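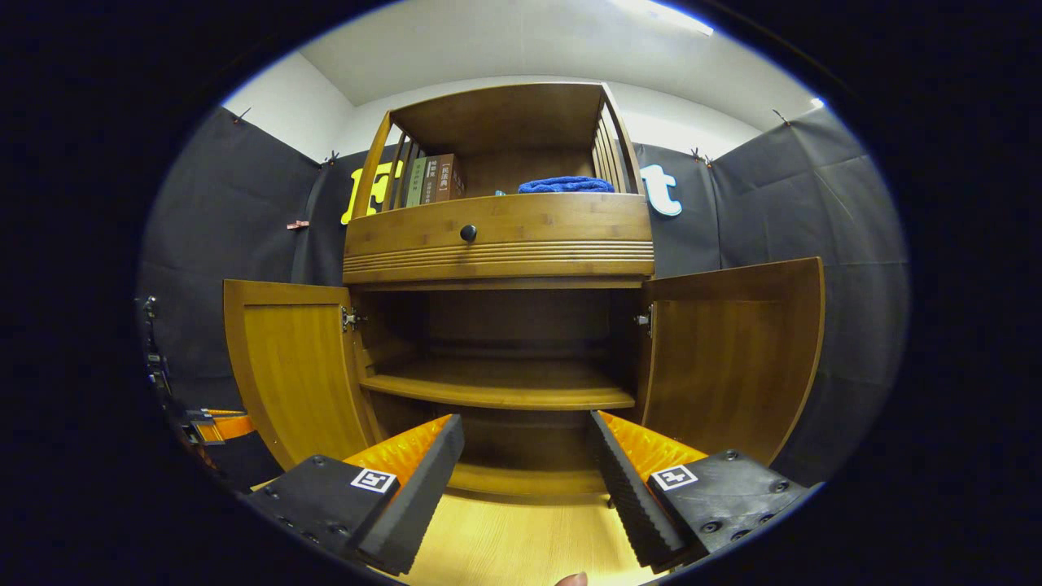 A small cabinet and a lot of opinions

I have been meaning to write about the bamboo cabinet for weeks, and every time I sit down to do it I end up wandering off to rearrange the thing instead. So this morning I made a pot of tea, told myself I wasn't allowed to get up until I had typed something, and here we are.

Some of you will remember that when we moved to Prultirville I was very firm about no new furniture. We had plenty! We had too much! And then in January I went to look at a lamp (a lamp!) that Yee-man Yip was selling before her move, and there on the floor next to it was this little honey-colored cabinet, and I never even asked about the lamp. She wanted 20 dollars for it. I would have paid more, but please don't tell her.

What got me was the top part. It's an open box with slats down both sides, so you can see right through to whatever is behind it, and that makes it feel so much lighter than the solid bookcase we had before. Under that there's one drawer going all the way across, with a bit of a curve to the front and a round black knob, and a row of grooves running along the bottom edge that I find myself tracing with my thumb when I'm on the phone. Then two doors, and behind the doors a shelf. I do love a piece of furniture that has somewhere to show things and somewhere to hide things.

Now, what to put in it. I've changed my mind so many times that I have stopped announcing it at dinner. For a while the top was all plants, but they sulked. Then it was mugs, and that was pretty, but nobody in this house puts a mug back where it came from. At the moment I have three books standing up on the left, a green one and two brownish ones, and a royal-blue towel folded up on the right. I know a towel sounds like an odd thing to keep next to books. But that blue against the warm wood! I can't tell you how cheerful it is first thing in the morning. It's also a lovely fluffy towel, and it was wasted at the bottom of the linen closet where I only ever saw it when I was looking for something else.

The folding took me a few tries. If you fold a thick towel the way you'd fold it for a closet, it comes out too tall and looks like it's trying to climb out. I do it in thirds the long way, then in half, then in half again, and tuck it down so just the soft top shows over the front rail. Press it once with your hand and leave it alone.

The drawer gets the boring things: batteries, tape, the spare keys, the little screwdriver I'm forever hunting for. I tried using a divider in there and gave up on it. It's a shallow sort of life, a drawer, and things slide about no matter what you do.

And then there's the part behind the doors, where I've been going back and forth with my neighbor Ivan Derkach, who has strong views on shelves. He thinks I should take the middle one out and put something tall in there. I think the shelf is the whole point, because without it you just get a heap. My plan is candles and napkins on the shelf, and the board games that come in small boxes underneath. The big puzzle won't go in, I'm afraid. It has 500 pieces and a box like a tea tray, and it will have to carry on living under the bed.

As for looking after it, I wipe the bamboo with a cloth that's barely damp and then go over it with a dry one, always along the grain. The insides of the doors have darker borders around them, and dust loves the corners there, so I use an old soft toothbrush. The hinges I leave be unless they start to squeak.

Next up is the hallway, where there are two coat hooks for four people and a basket of gloves that I'm fairly sure belonged to the previous owners. If anyone has a good idea for a very narrow shoe rack, the comments are open, and I'll be reading them with the rest of this pot of tea.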